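Wedura Omard two-arm kit, workshop build
Reviewed by Loïc Pichon, 2019-04-04

Version tested: Omard base kit, two arms, two base plates, no controller. Price paid: 550 per arm. Assembly took 6 evenings at the Corkow shared workshop.

Mechanical quality is good. The elbow brackets came square and the joints had no play I could feel by hand. Base plate holes matched the grooved aluminum profile without drilling. The screws supplied are soft, and two heads stripped during the first tightening. I replaced the full set.

The manual is weak. Joint numbering changes between the wiring page and the setup page, and the zero position is given only as a drawing. Wedura support sent a corrected sheet after two messages.

Cable management is the main complaint. The kit has no internal routing and no clips, so budget for ties. The Phuthong cable set fits the connectors but is long for this arm. On my build the purple cables are tied along the links, with a high loop left over each wrist, and the slack at the bases still swings out over the front rails. A shorter set would suit most benches. Rating: 6 out of 10.

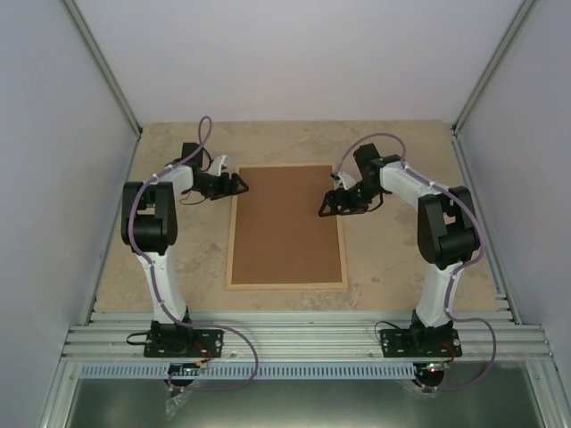
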